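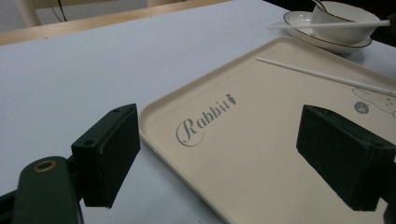 I got to the Nurkix workshop in Clatville on a Monday, way too early, and Maricel Lumanlan already had the dishes out. She spent years clearing tables at Buenaventura, the big cafeteria across town, and now she teaches machines to do it. Her old coworkers tease her about this constantly!

The job is table settings, over and over, with a gripper in each hand. Tray, chopsticks, bowl, saucer, again. Her team has logged 1,203 rounds so far, and Maricel says her wrists feel every one (they rotate after 340 now, which was her idea, and she had to push for it).
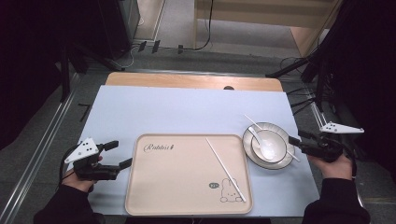

What happens to the people in the dish room once the arms arrive?

Jerome Maglaya, who runs the floor at Buenaventura, has promised to keep all three of his evening clearers and move two of them up front with customers. One of them is thrilled. The other liked the dish room, where she could play her radio, and she's still mad at him.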